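Home | Forums | Kitchen and Bath | Search | Log in

Black marble counter with a white vessel sink – what do you keep on it?

Started by Candela Ibarra, 8/3/22

OK so I finally have the counter I wanted for years, the black marble with the white veins, with the big curve to it and the white bowl sink sitting on the left. I love it! I also wipe it constantly.

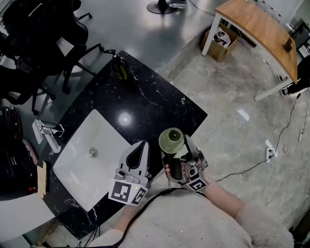 My question is about stuff. I keep a dark glass soap pump way down at the far end and I'd like to leave it at that, but cups and lids and little scraps of cardboard keep landing next to the sink. The space is half office (we work in there all day), so people rinse something and set it down wherever. Do you use a tray? A shelf? Do you just nag? And does anybody seal black marble more than once a year?

hurkari_lane wrote:
Tray. I got a slate one for 20 bucks and everything that isn't soap goes on it. When the tray is full, somebody has to deal with it. Works at my place with two teenagers, so it should work on grown-ups.

Sotomayor60 wrote:
I'd skip the tray, sorry. Water gets under it and on dark stone you end up with a chalky ring that took me almost 30 minutes to get off. Put up a small shelf and keep the stone bare. Also, why is the soap at the far end? You drip all the way across to reach it.

Candela Ibarra wrote:
Ha, fair point about the dripping – I put it there because I like how the greenish glass looks against the black. Maybe looks aren't everything. I could move it closer to the faucet, but then it's crowded over there.

fatis_b wrote:
Disagree with Sotomayor60 on the shelf. Drilling next to a vessel sink means tile dust everywhere and you're stuck with it. Get a tray with little feet, then air gets under it and no ring. Mine has been on black stone for 7 years.

Sotomayor60 wrote:
Feet scratch.

fatis_b wrote:
Not with felt pads they don't.

steson wrote:
Felt stays soggy next to a sink, use the clear rubber dots. On sealing, I do mine every October and once more if drops stop beading up. Stay away from vinegar, it'll dull the shine and on black you see every spot.

Candela Ibarra wrote:
Going with the footed tray and rubber dots, and the soap is moving – a little. Still not sure about twice a year on the sealer, so if anyone else has dark marble, please chime in.

Contact us | Copyright Hurkari Home Forums | Back to top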